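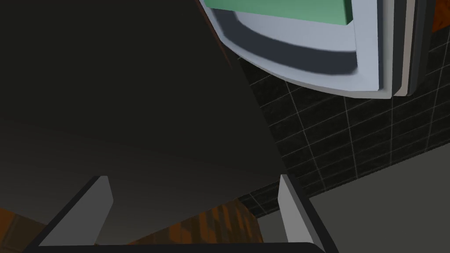
Simulated kitchen from a gripper's viewpoint, with a white appliance and dark wall tiles.

Simulation-first budgeting is a way of planning the purchase of robot equipment in which the work is tried in computer-rendered rooms before any hardware is ordered. It is mostly used by small laboratories and catering firms that are considering a two-armed robot for kitchen work.

Background

The method was set out by Afroza Wanigasekara, then a purchasing officer at Barua, in a handbook for the firm's buyers. Barua had bought a pair of arms from Waltari and found that they could not reach into its deeper cupboards. The replacement took nearly 8 months to arrive.

Method

The buyer draws up a list of tasks, such as opening a cabinet or reaching a shelf, and runs each with every arm and gripper on the shortlist. The handbook asks for at least 156 runs per task, spread over 6 room layouts. Costs are then entered under three headings: purchase, fitting and upkeep. Spare gripper fingers count as upkeep. Floor strengthening and wiring count as fitting, even where the landlord pays.
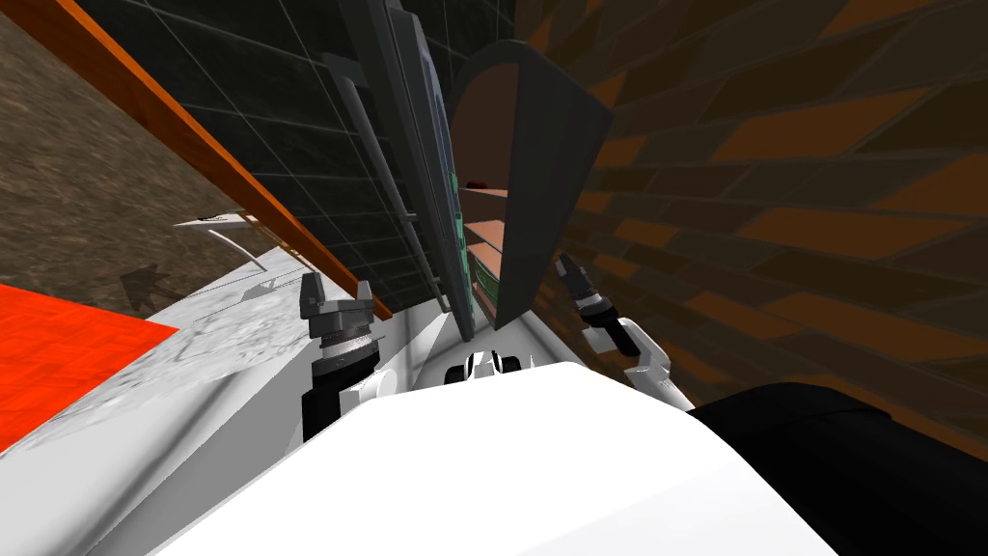

Two-armed robot model facing an open cabinet in a simulated kitchen.

Criticism

Wesard, which leases used arms, has argued that simulated trials understate the cost of cables, guarding and staff training. Clurkitz accepts simulation results for choosing arm length but requires a trial on real equipment before it approves a gripper order.

See also

Equipment leasing
Mobile manipulator
Whole-life cost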